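How to Wash a Knit Sweater by Hand (and Keep It the Same Size)
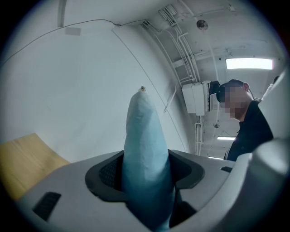 Pale blue fabric with a few soft wrinkles in it.

I ruined two good sweaters before I learned to do this, and one of them came from the Maldonado outlet and cost more than my shoes. So I'm picky about it now!

Fill a clean sink with cool water. Cool, like a swimming pool in June. Add a small squirt of baby shampoo (I gave up on the fancy wool wash from Cindden, it made everything smell like a candle shop) and swish it around before the sweater goes in.

Turn the sweater inside out, push it under, and squeeze it gently a few times. Don't rub. Then walk away for 14 minutes – I set a timer, or I'd forget until bedtime.

Drain the sink and press the water out against the side. Never lift a soaking sweater by the shoulders, it'll stretch right down to your knees. Refill with cool water and rinse until the suds are gone, usually three rounds for me.

Now the fun part. Lay it on a big bath towel, roll the whole thing up like a jelly roll, and kneel on it. Use a second towel if the first one gets soggy.

Unroll it and pat it back into shape on a dry towel, flat, away from the heater. I measure mine across the chest before washing and nudge it back to the same number. Flip it after nine hours or so. Thick ones can take over 34 hours to dry in my apartment, so don't plan on wearing it tomorrow.

Wrinkles left over? A little steam from a kettle, held well back, does the job.

Contact | © Bodetti Home Notes | Back to top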